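The Ferry Bell

The ferry at Prornia had been out of service for nine years when the county wrote to my father and asked what he wanted done with the bell.

He had run the boat for most of his working life. The letter came in October, folded in with a bill, and he read it standing at the counter with his coat on. Then he put it under the sugar bowl and went out to look at the river, though you could see the river fine from the kitchen.

I was staying with him that month. My mother had died in the spring, and my brother and I were taking turns. My brother called it keeping him company. My father called it eating his food.

"They want it off the landing," he said when he came back. "They're going to pull the posts."

"Do you want it?"

"What would I do with a bell?"

He didn't bring it up again until supper. Then he said the bell weighed 386 pounds and had come from the Nautiyal foundry, and that his own father had signed for it. The bolts were the trouble, he said. A bell like that hung on two bolts through a crossbeam, and one of them had never been right. It had been changed once, before I was born, by a man who was in a hurry.

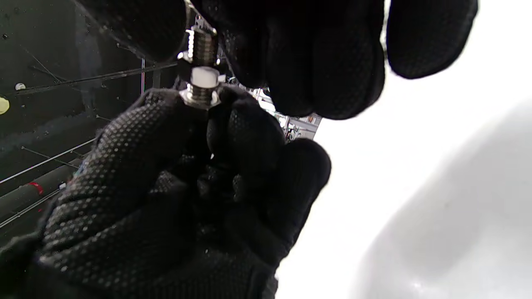 Gloved hands at a threaded bolt.

The next morning he had me drive him to Fadgate to see about hardware. It was a long drive for a couple of bolts. I told him there was a store in town, and he said the store in town sold picture hooks.

The place in Fadgate was run by Shivam Tyagi, who had bought it from his uncle and kept the uncle's name on the sign. He was younger than me. My father looked him over and then asked for what he wanted, giving the length and the thread and the grade, all from memory. Tyagi wrote it down on a paper bag.

"What's it holding up?" he asked.

"A bell."

"Is anybody going to stand under it?"

"My father did," he said. "I did. He might." He pointed at me with his thumb.

Tyagi went in the back. He was gone a long time. My father read the labels on the paint cans. When Tyagi came out he had the bolts in one hand and a bag of nuts in the other, and he had brought twice as many nuts as my father had asked for.

"I only need the one on each," my father said.

"You want a second one on each," said Tyagi. "It moves, doesn't it? When it rings?"

My father paid for all of them. He didn't say anything until we were past the grain elevator, and then he said the uncle had been the same way.

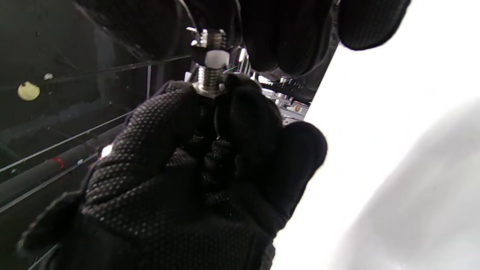 My father had been ringing the bell since he was a boy. He rang it when the boat left and again when it came in, and in fog he rang it every couple of minutes until somebody told him to stop. People set their clocks by it, he said, which was a mistake, as the boat was never on time. The bolt that went bad was the one on the river side. Whoever changed it had put on a single nut and gone home. On a bolt made up the way Tyagi wanted, there was one nut down close by your fingers, then a stretch of bare thread, then the other nut farther up, and my father went over this at the kitchen table more than once, using the salt shaker. The fog was why it mattered. In fog you rang hard.

I asked him if it had ever come down.

"No," he said. "But I used to look at it."

He called the county himself. The woman there told him he could have the bell if he moved it, and that moving it would cost him $2,085 if he used their contractor. He told her he'd think about it. He hung up and thought about it for as long as it took to find his glasses, and then he called Trovus, a cousin of my mother's who owned a flatbed. That was his first name. I never learned how he came by it.

Trovus wanted $100 and lunch.

We took the bell down on a gray morning with no wind. Trovus ran the hoist. I held the rope and my father told us both what to do. The land-side bolt came out clean. The river-side bolt would not turn at all, and Trovus had to cut it. When it let go, the bell dropped the width of a finger, and the chain took it, and it rang once. It was lower than I remembered.

A woman across the river came out on her porch. We could see her looking. My father raised his arm, and after a while she raised hers.

We set the bell on the truck and tied it down and drove it up the hill. My father had already built the frame for it in the side yard, out of the landing's own timbers. I hadn't known about that. He must have been hauling them up before I came, one at a time, in the back of the car. They were squared off and bolted together and the crossbeam was already drilled.

"You told me you didn't want it," I said.

"I said what would I do with it."

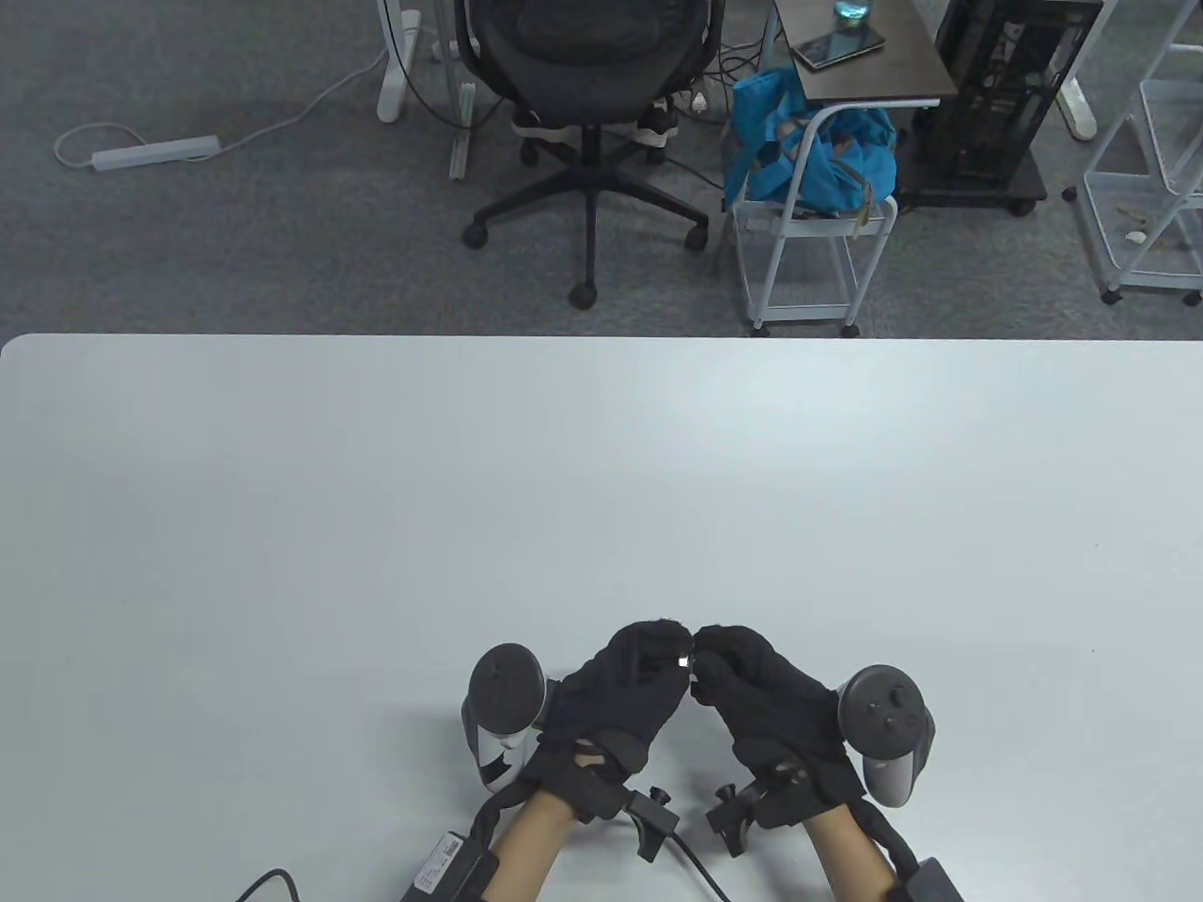 Trovus said it was too close to the house. He said that a bell needed air around it, and that the first time anybody rang it the dishes would come off the shelf. My father told him the dishes were ugly. Trovus said they had been a wedding present from his side of the family, and my father said he knew that.

It took us the rest of the day to hang it. My father did the nuts himself, from the stepladder, with me holding the legs. He ran the first one down and leaned on the wrench, then ran down the second and leaned on that. He did the other side the same way. Then he went back and checked the first side again. By then Trovus had eaten and gone.

"Go ahead," my father said.

"You do it."

He shook his head, so I took the cord and pulled. The sound went down the hill and out over the water. Inside the house something fell and rolled a little way and stopped.

My father had his head tipped back. He was looking up at the river-side bolt.

"Again," he said.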